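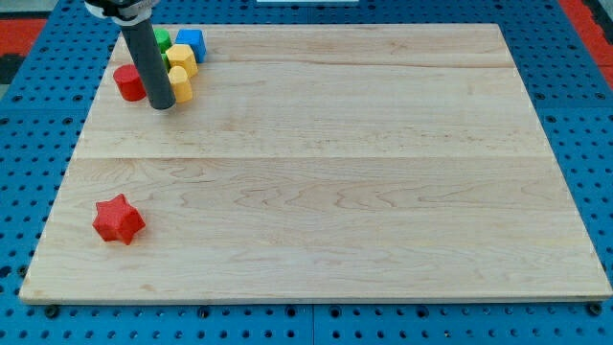
Review: the Skestenov tabletop sorting arm

Wednesday, July 18, 2018

The Fledwood Household Advice Service is asked with growing frequency whether a machine can yet be trusted with ordinary tidying. The Skestenov arm is sold to small workshops and, more hopefully, to families. It was assessed on two questions: whether it can clear a surface, and whether it can put things where they belong.

Clearing a surface is the stronger of the two. The arm works by pushing. It does not pick anything up, and purchasers should understand this before placing an order. Small solid items such as toy blocks are moved across a flat board at a modest pace and brought together in one area. Pieces with flat sides travel well. Cylinders are apt to roll if they topple, and a star shape will turn as it is pushed and may finish some distance from its neighbours. A piece left behind in this way must be fetched by a separate pass.

Putting things away is another matter. The arm cannot lift a block over the rim of a box, nor can it open a drawer. It can bring items to one side of the board, after which a person must complete the job. In a home with young children that is perhaps half of the work, and the easier half.

Instructions are typed in plain sentences. Short requests naming a colour and a shape were generally followed. Requests that depended on judgement — "tidy these up", for instance — gave mixed results, and the arm sometimes stopped with the task plainly unfinished.

Setting up took most of a morning. The board must be fixed firmly, and the printed guide is poor on this point. The supplier, Demissie, has told us that a revised guide will be issued in August. The arm is quiet enough for use in a shared room.

The price is 2000 pounds, excluding delivery. At that figure we cannot recommend the arm for domestic use. A small workshop that needs light parts gathered on a bench may find it of value, provided that a member of staff remains close by. The Clundamwood model, which can grip, will be reviewed separately.

Rating: 2 out of 5 for the home.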